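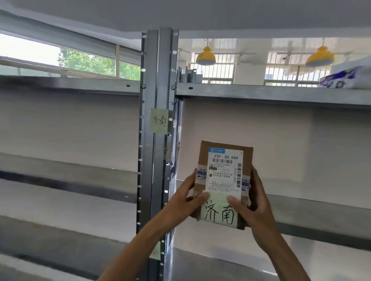
Yolanda Echeverri asked whether the new tablets would come with cases, as the old ones chipped within a month of going out to classrooms. They will! Liam confirmed it, and the cases have handles too.

Minutes, Stamville Schools device group, Aug 12, 2020

Storage: 34 wall lockers from Inskip approved, very happily. Each one holds 5 tablets and locks with a keypad (no more hunting for keys).

Headphones: Dario Bassi tried the Flistier pair all week and loved them. Great sound, soft pads, and the cord survived his first graders. Agreed to order 127.

Spare styluses: Lajos Szekeres to get a price for packs of 7.

Labels: Mervyn to send the room list to Liam.

Next meeting in January, library, same time.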